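Category: Consumer debt | Repayment terms
Search this wiki Go

Reaffirmation agreement

A reaffirmation agreement is a promise, made while a bankruptcy case is still open, to go on paying a debt that would otherwise be wiped out. People most often sign one to hold on to a car or some furniture — things they still owe money on and would sorely miss. The paper sets out the balance, the interest rate and the monthly payment, and it is filed with the court before the discharge is granted. 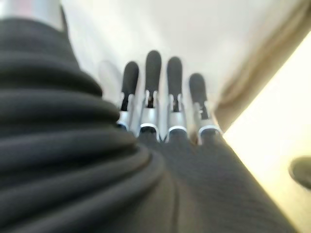
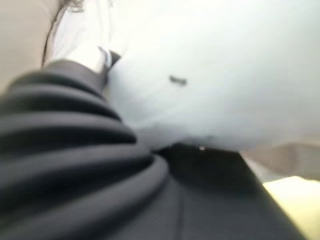
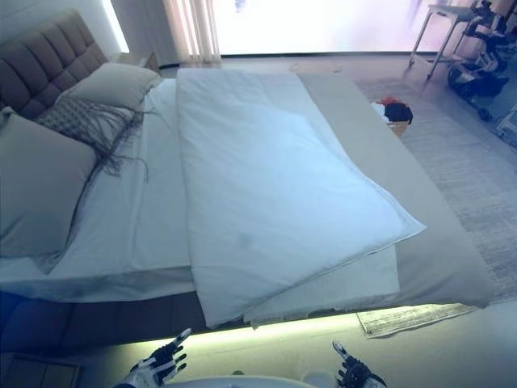

Signing is a choice, and it deserves a good long think. Once the agreement takes hold, falling behind can mean losing the item and still owing whatever is left. Fatima Visser's handbook for borrowers, now in its 7th printing, kindly suggests asking the lender for a lower balance first.

Contact the editors | Back to top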